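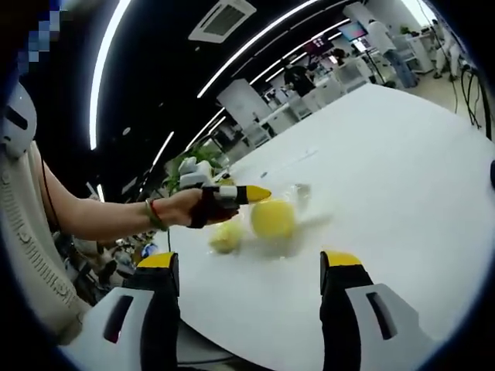
Chapter 4
Fruit in the Bag

Most advice about storing fruit is repeated far more often than it is tested. Keep lemons in a bowl, says one household manual. Seal them in plastic, says the next. Both say it with great confidence, and neither tells you how the author found out.

This chapter looks at what a thin plastic bag does to fruit left on a table or put away in the refrigerator. The usual claim is that the bag "locks in freshness." Be careful with that phrase. Freshness can mean weight, firmness, smell, color or taste, and a bag may help one while hurting another. A lemon loses water through its peel, and plastic slows that loss. It also holds damp air against the skin — good conditions for mold.

Nnamdi Oyewole's storage trial, carried out at Nutsugah in June, is our main case. He kept 37 lemons for 18 days, some bagged and some bare, and weighed them each morning. His results favor the bag for weight. On taste they are much weaker, as the tasters knew which fruit was which. We will come back to that problem in Section 4.3, and you should not wait for us before asking what else could have gone wrong.

An open, crumpled bag is a different case again. Air moves through it freely, and most published advice ignores it, although plenty of fruit spends its life that way.

Before you read on, write down how you store citrus at home and why. If the reason is "my family always has," write that. You will need the note for Exercise 2.

4.1 Where the water goes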